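The Night Boat to Stedirlow

Seidu Sowah got to the ferry office at ten past five on Monday with his father's clock in a shopping bag. The clock had stopped in June. The only person on that side of the water who still fixed them was in Stedirlow, and the only boat that ran in the evening left at six.

"Return?" the clerk asked.

"One way. I don't know how long she'll take."

The clerk gave him ticket 226 and told him the café on board was open but the soup was finished.

He found a place by a window on the lower deck and put the bag between his feet. A woman came and sat across from him. She had a wet coat and a paper folder with the name Ruotsalainen written on it, and she looked at the bag for a while before she spoke.

"Is that ticking?"

"No," he said. "That's the trouble with it."

She told him her name was Hanne Kettunen. She was going over to sell her uncle's house, number 51 on the harbor road, to a man named Ruotsalainen she had only spoken to by phone. He had asked twice whether the stove worked. She had said yes both times and was no longer sure.

They talked about stoves. Then they talked about fathers and uncles, and about how long you keep a thing before it is yours. The engine changed its note out past the breakwater and the lights on shore got small.

"We used to play a game on this boat," Hanne said. "My uncle and I. You drop the sticks and take them away one by one, and if anything moves you lose. He always blamed the waves."

"Did you ever win?"

"Once. I think he let me."
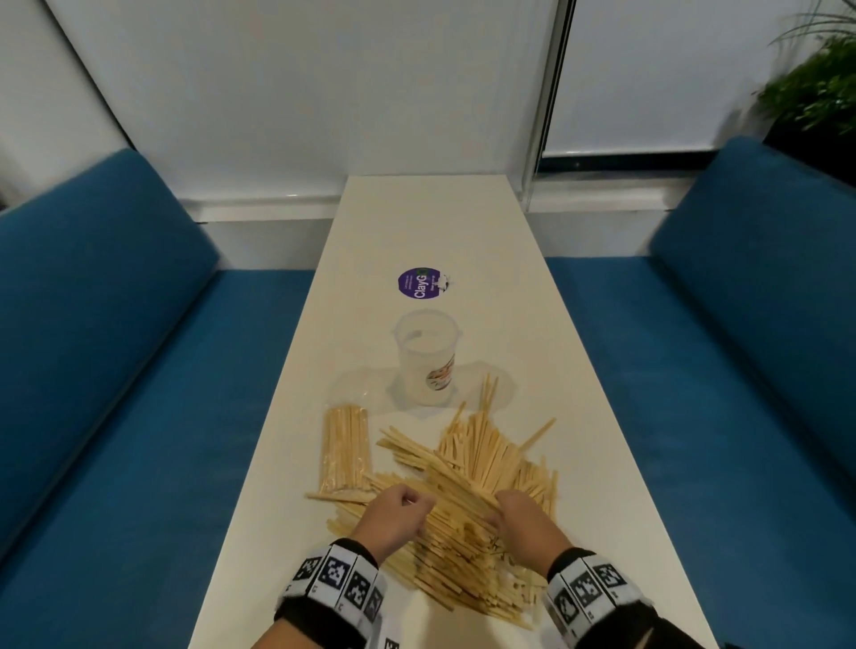
Stedirlow

The boat came in late. Hanne knew the street he wanted, so they walked up together as far as the church, and she pointed him left.

The clock woman opened the door in her slippers. She took the back off at the kitchen table and looked inside with a flashlight – a long look, with her mouth shut tight.

"Who oiled this?"

"I did."

"With what?"

He told her. She put the flashlight down.

"Come back Thursday," she said.

He had nowhere to stay until Thursday. He stood in the street for a minute, then walked down to the harbor road and found number 51. There was smoke coming from the chimney. He knocked, and Hanne called out that the stove worked and the door was open.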